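Utton 2 review: trajectory recovery and cleanup for handheld gripper recordings

Utton is a desktop and command-line package that takes recordings made with handheld grippers and turns them into gripper trajectories a policy can be trained on. It reads video and inertial data, finds the fiducial markers on each gripper, solves for pose over time, estimates finger opening, and writes out episodes. Version 2 replaced the solver and the export layer, and those two changes are the reason for this review. I had been on the previous release long enough to have a folder of scripts whose only purpose was to repair its output.

I ran version 2 for 18 working days on our own bimanual tabletop data. The tasks were small pick-and-place and sorting jobs, two grippers, one marker cube per gripper, head-mounted camera as the main view. The comparison tool was Rudd, which we had been using in parallel, and the downstream consumer was our usual planner and training stack. Everything ran on one Linux workstation with a single GPU.

Installation

The installer is a single archive with its own Python environment. It didn't touch the system one. The command-line tool worked immediately. The desktop viewer needed a newer graphics driver than we had, and reported this with a bare exit code and no message. The answer was in the release notes, under "Known issues," two pages down.

Licensing is per machine. The license check needs a network connection on first start and not afterward, which matters if the workstation sits on an isolated network. Ours does, so the first start was done in a different room.

Calibration

Camera calibration is unchanged from version 1 and is still good. Board detection is fast, bad views are rejected with a stated reason, and the residual plot is per corner, so a bent board shows up as a pattern across the plot.

Cube calibration is new. In version 1 you typed in the nominal geometry of the cube and hoped that the tags had been applied straight. Version 2 takes a short clip in which the cube is turned slowly in front of the camera and solves for the actual position of each tag relative to the others. On one of our cubes it moved a face by 2 mm, and I confirmed the offset with calipers. With the nominal geometry, that face had been producing a small jump every time it became the dominant one. We had been smoothing the jump out for months.

The transform from cube to fingertip is still entered by hand. There is a field for translation and a field for rotation, and the rotation field accepts quaternions without saying which component comes first. The scalar is last. The manual states the opposite. 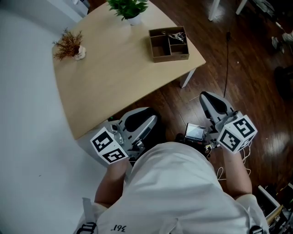

Pose solving is where most of the work went in this release. The old solver treated every frame separately and filtered afterward. The new one is a sliding-window optimizer that takes tag corners and inertial samples together, with a window length of 28 frames by default. I tried shorter and longer windows. Shorter ones brought back the jitter on oblique views, and longer ones slowed the run without a visible change in the residuals. The default can be left alone.

Behavior with both hands in view is much improved. Version 1 would occasionally assign a tag from the left cube to the right gripper when the hands crossed, and the resulting trajectory contained a leap across the table. Version 2 keeps separate identity sets per gripper and refuses any tag that appears in both configuration files. If your two cubes were printed from the same sheet, the project won't load at all. That is the correct decision, although the error text ("set conflict") could name the tag.

Single-tag views remain the weak point. When only one face is visible and it is nearly square to the camera, the planar ambiguity is still there, and the inertial term resolves it only if the gripper has moved recently. A gripper held still above the table, one face showing, will sometimes settle into the flipped solution and stay there until the next motion. Rudd has the same problem and flags nothing. Utton at least writes an ambiguity score per frame, and the episode filter can act on it. I set the filter to split an episode when the score stays high for more than 4 frames, then reviewed the splits by hand for the first batch. Most were real.

Occlusion handling is reasonable. Short gaps are bridged using the inertial data and marked as bridged in the output. Long gaps are left as gaps. Version 1 interpolated through everything with a spline, and a model trained on that learned some very smooth motions through the tabletop.

Finger opening

The opening estimate comes from tracking the fingers in the image when they are visible, with an optional encoder channel if your hardware has one. We tested the image-only mode. It is adequate for parallel grippers with dark pads against a light background and poor when the pad passes over something equally dark. Output in that case drifts toward the last confident value, which can look like a deliberate hold. A confidence column is provided. Use it.

There is no contact estimate. The manual suggests thresholding the rate of change of opening, which works on rigid objects and does nothing useful on soft ones.

Frames and conventions

World frame selection has been cleaned up. You can anchor to the first camera pose, to a fixed marker in the workspace, or to a plane fitted to the work surface. The plane option is the convenient one for tabletop work, but it wants a good part of the surface unobstructed at the start of the recording. With a lot of objects on the table the fit tilted slightly, and all the grasps came out tilted with it. A fixed marker is more trouble to set up and was stable every time.

For a moving head camera, the camera trajectory has to be solved first. Utton does this with its own visual-inertial front end or imports it from elsewhere. The built-in one struggled with glossy flooring: it tracked features in the reflections, which move inconsistently with everything else, and the head pose drifted sideways when the wearer leaned over. A static mask doesn't help, as the floor area changes with the head. There is an option called "reject low parallax-consistency features," off by default, that fixed most of it at the cost of a slower run. I would turn it on for any indoor recording.

Episode editing

The viewer shows the video, both gripper tracks in 3D, and a strip of per-frame scores. Scrubbing is smooth. Cuts are non-destructive and saved as a text file beside the recording, so they go into version control without difficulty. Keyboard shortcuts can be remapped. The undo history is lost on save, and I lost an afternoon's trims that way before I got used to it.

Automatic segmentation proposes episode boundaries from gripper motion and opening. It is fine for tasks with a clear reset between attempts. For continuous sorting, where one hand starts before the other finishes, it cut in the wrong place often enough that I turned it off.

Checking against a robot

The Dokilham plug-in replays a recovered trajectory against a robot description and reports where it leaves the workspace, exceeds joint limits, or passes near a singularity. It comes from the same developers and is sold separately. For two arms it checks collision between arms, but only with the base positions you give it. It won't search for better base positions, and that was the feature I wanted. I wrote a short script that sweeps the bases over a grid and calls the checker at each point. It is slow and it works.

Velocity checks are done on the filtered trajectory. People move their hands faster than our arms can, so many episodes fail at real speed and pass when stretched. The plug-in can apply a uniform stretch per episode and records the factor in the metadata. It can't stretch only the fast section.

Export

Three formats are supported, plus a plain directory of arrays. We go through Irnport, our internal loader, so I used the plain directory. Timestamps are in integer nanoseconds, poses are in the chosen world frame, and the configuration used for solving is copied into every export. Version 1 omitted that last item, and I have several old datasets I can no longer reproduce.

One bug: if the two grippers have different sample rates, the exporter resamples the right one to match the left, regardless of which is higher. Set the faster device as left in the project file, or export at native rate and resample yourself. I reported it and it has been acknowledged. No fix as of the current build.

Speed

Solving is faster than recording time on our workstation with the default window, and slower than recording time with the built-in head tracking and the stricter feature rejection turned on. We queue jobs in the evening and they are done by 7 a.m. Memory use climbs with recording length and isn't released between jobs in a queue, so very long sessions should be split first. Rudd is faster overall and uses less memory, with noisier rotation on oblique tags and no per-frame scores.

Recommendation

Version 2 is worth the upgrade for anyone recording two grippers at once, mainly for the cube calibration and the separate identity sets. If you record with one gripper and a fixed camera, the gain is smaller, and Rudd will give you usable data sooner. Keep version 1 installed until you have converted your old projects: the converter drops custom tag sizes without a warning, and the only way I found to recover them was to open the original project and copy the values across — one cube at a time.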